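Wooden cube (play material)

A wooden cube is a solid six-sided block of equal edge length, used as a play material, a counting aid and a teaching object. It is the simplest of the unit forms found in block sets and is usually sold together with prisms, cylinders and arches. Cubes are made from hardwoods such as beech, maple and birch, and in cheaper sets from pine or rubberwood. They may be left bare, oiled, stained or painted.

Contents
1 Manufacture
2 Finish
3 Use in teaching
4 The Favholm pattern
5 Storage and care
6 See also

Manufacture

Cubes are cut from square-section strips called blanks. The blanks are dried before planing to limit later movement, and are then planed on four sides and crosscut to length. Wood shrinks and swells much more across the grain than along it, so a cube that is accurate when cut may measure slightly differently between end-grain and side-grain faces after a change in humidity. The difference is small in a single block but adds up in a tall stack.

After crosscutting, the corners and edges are eased. In small workshops this is done on a sanding belt. In larger plants the cubes are tumbled in a rotating drum with abrasive pieces, a method that treats all edges at once but gives less control over the final radius. A large radius reduces chipping and is more comfortable in the hand. It also reduces the flat contact area and makes stacks less stable.

Finish

Colored cubes are either dyed or painted. Dye soaks into the surface and leaves the grain fully visible. Paint forms a film whose thickness depends on the number of coats. Thin water-based paint often lets some grain show through, particularly on end grain, where absorption is higher. A matte finish is generally preferred to gloss for stacking because it offers more friction between faces. 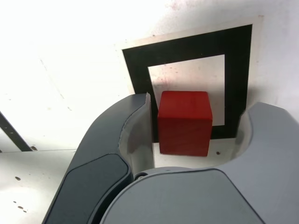
Red wooden cube with rounded edges, in front of a printed black square.

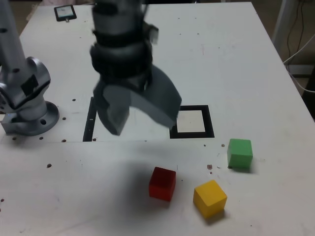 White tabletop with a black square outline.

Red, yellow, blue and green are the most common colors in mixed sets. Red pigments vary in how well they resist light, and blocks stored near a window may fade unevenly if the same face is always exposed. Paint for children's products must meet the safety rules of the country of sale, including limits on heavy metals.

Use in teaching

Cubes are used in early grades for counting, sorting, pattern work and the introduction of area and volume. A flat layer of 100 cubes, arranged ten by ten, is a standard way to show place value. For volume, pupils build rectangular solids and compare the number of cubes used with the product of the three edge lengths. Older pupils may draw front, side and top views of a stack, then rebuild it from the drawings.

In free play, cubes are used mainly for towers, walls and enclosures. Mixed sets allow bridging, in which a longer block spans two cubes.

The Favholm pattern

The Favholm pattern is a block set in which every piece is a whole multiple or simple fraction of one cube. It was produced by the Krishnan works in Julesville and supplied mainly to schools. The standard box held 113 pieces, of which 15 were cubes. A reduced box without arches was sold for home use.

The designer Retno Hidayat revised the pattern when production moved to Natville. The revision replaced the original sharp edges with a rounded profile and dropped the half-thickness plank, which had been prone to splitting. A total of 2,653 boxes of the revised pattern were made. Pieces from the two versions can be combined, although the joints between them show a slight step.

Storage and care

Wooden cubes should be kept dry and away from direct heat. Soiled blocks are wiped with a damp cloth and left to air dry on all sides. Soaking raises the grain and can lift paint at the edges. Bare blocks may be lightly sanded with fine paper and oiled.

See also

Counting rod
Pattern block
Unit block
Wood finishing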